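Turnaround Delays on Regional Turboprop Services
Student project report, Aviation Management, second year
Thu Ninh

Background

Regional flights in this country are mostly short, and the aircraft spend a large share of the day on the ground between sectors. A turboprop that leaves the first airport late in the morning will often still be late at dinner time. My project looked at the turnaround at one small airport, Flusholm, and asked which ground tasks hold up departure most often.

The airport has one terminal, two stands used by scheduled flights and no airbridge. The main carrier is Moven, which flies there from Mercombe. Scheduled turnaround time is 30 minutes. The airline has looked at cutting this to 25, and my supervisor suggested I find out if the present figure is being met before saying anything about a shorter one.

Method

The ground handling company let me copy its paper turnaround sheets for February. Each sheet has a line for every task: chocks on, doors open, bags off, cabin cleaned, fuel, bags on, boarding, doors closed, chocks off. The ramp lead writes a time next to each line and signs at the bottom.

There were 264 usable sheets. I left out sheets with no chocks-off time, and those where the aircraft stayed overnight. The times were typed into a spreadsheet, which gave 1,771 separate entries once blank lines were removed. Some ramp leads skip the cleaning line altogether, so that task is under-reported.

I also spent four afternoons airside with an escort to see how the sheets are filled in. On busy turnarounds the times were sometimes written in after the aircraft had left. This means an error of a minute or two either way should be expected.

Results

Fuelling was the task most often still going when boarding was due to start. The airport has a single fuel truck. When both stands were in use, the second aircraft had to wait for it, and passengers were held in the terminal until it was done.

Baggage came second. Late bags were nearly always linked to late check-in close, and were worst on the first flight of the morning. Catering caused almost no delay because these flights carry only a small snack box.

Weather did not show up as clearly as I expected. Fog delayed arrivals, but once the aircraft was on stand the turnaround took the normal time.

Typing in the sheets took much longer than planned. I had allowed one week and needed 3.
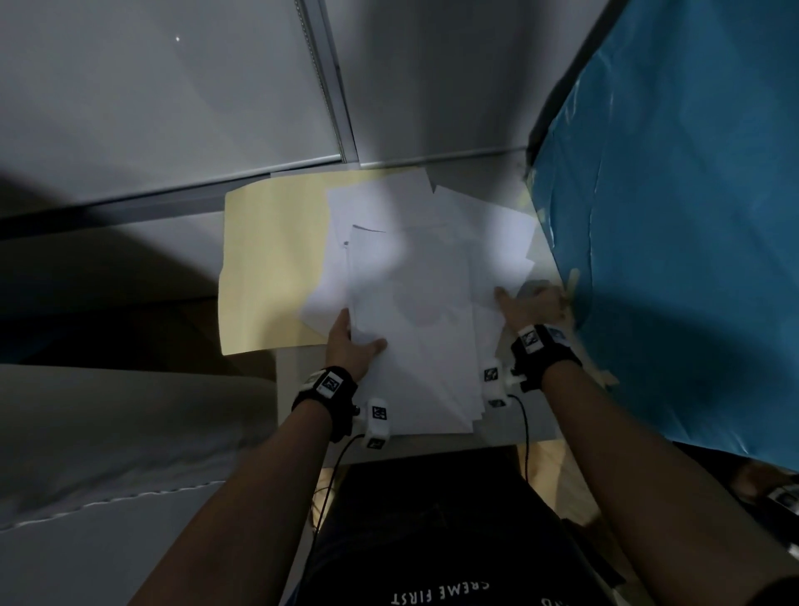

Discussion

Oberholzer's model of turnaround activities, which we used in class, treats fuelling and cleaning as tasks that can run side by side. At Flusholm they usually do. The model assumes a fuel truck is available on arrival, though, and that does not hold at an airport this size. A 25-minute turnaround would be realistic only when one aircraft is on the ground.

Moving one of the afternoon departures would remove most of the overlap. A second truck would also fix it, but I had no cost information and have not tried to work out whether it would be worthwhile.

Limits of the study

One month at one airport is a small sample. The summer timetable has more flights, and the results could look different then. I would also like to compare the handwritten times with the aircraft's own door and brake records, which the airline was not able to release for a student project.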